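Olalach throw blanket, cream, review

I bought the Olalach in March to cover a big work surface in the back room. It has been washed twice since then. The fabric is soft with a slight fuzz, and it picks up lint from dark clothes.

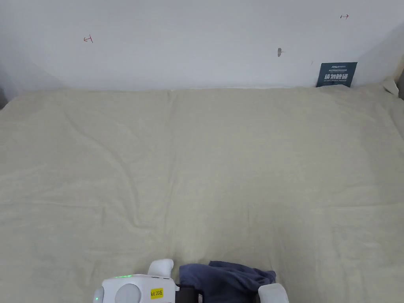
The Olalach spread flat against the wall, creases and all.

The creases are my main complaint. Smoothing by hand doesn't get rid of them, and the fold line down the middle took a steam iron and 20 minutes. It does cover the full width, and it stays put when I lean on it. No pilling so far. I paid 80 dollars and would pay 60 next time.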